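Plurncombe Robotics Club Forum > Class Projects > Table cleanup task, gripper recordings

kukato_dad
Joined the home recording group late, so I'm catching up. The assignment sheet says each student does table cleanup in a normal room at home, trash into a bucket, handheld gripper only. My son has 13 recordings so far. Is a patterned tablecloth allowed? The sheet says "plain surface preferred" and ours is anything but plain.

vahidi_bench
Preferred, not required. Mr. Bahrami answered this for the fall group and said use what you have. If every table is bare white the model learns bare white tables.

okevier22
I don't agree with that. A busy cloth makes the labeling miserable. I did labels for two weeks and half my time went to deciding if something was a wrapper or part of the print. Flip the cloth over or take it off.

kukato_dad
Taking it off is not really an option, it's the table everyone uses. Posting our setup so you can see what I mean.

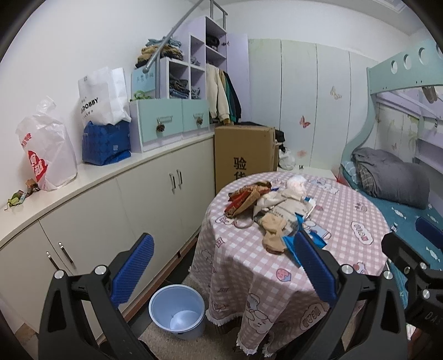 Plurncombe, February 2021

Bucket is on the floor to the left, wrappers and bags are on the table. He opens the fingers wide before he moves in, like the sheet says. The trouble is the thin wrappers. He gets the pads on one and it folds up and slides along the cloth.

vahidi_bench
Setup is fine. The bucket being light blue helps, it stands out against the rug. For the thin stuff tell him to come in lower and close slower. The pads need to touch the cloth before he squeezes. If he closes in the air over the wrapper he'll miss most of them.

okevier22
Bucket is fine, cloth is not. That cloth has cartoons and lettering all over it and the wrappers have lettering too. I stand by what I said.

A-yeong Bae
I'm labeling this term. It's slower with a print but I can do it, because the printed stuff stays put and the wrapper moves. I step forward a few seconds and check. Please don't pull the cloth off halfway through your set, though. Someone did that in the last batch and we had to split their recordings into two groups.

okevier22
That works if the wrapper gets moved. If he misses it the whole recording, you have nothing to check against.

A-yeong Bae
True. Those I mark unsure and skip.

kukato_dad
OK, cloth stays for the full set. Other question. Should he do the bags first or the small pieces? He's been starting with the biggest bag every time.

vahidi_bench
Mix it up. Last term we turned in 384 recordings as a class and 69 got thrown out. A lot of those were the same kid doing the same order over and over. Move the pile to a different part of the table now and then too.

Ardalan Bahrami
Reading this a bit late. Tablecloth is approved, please keep it. I'll change the wording on the sheet — "plain surface preferred" was left over from when we only had the one camera and the lighting in room 2 was bad. Failed grasps should stay in. Don't delete them at home, just write "miss" in the log next to the recording name. Sets are due in March.

okevier22
So do we stop marking them unsure?

Ardalan Bahrami
Keep marking them. Unsure for the label, miss for the grasp. They're separate columns.

kukato_dad
He deleted four misses already. Does he need to redo them?

Ardalan Bahrami
No. Just keep them from now on.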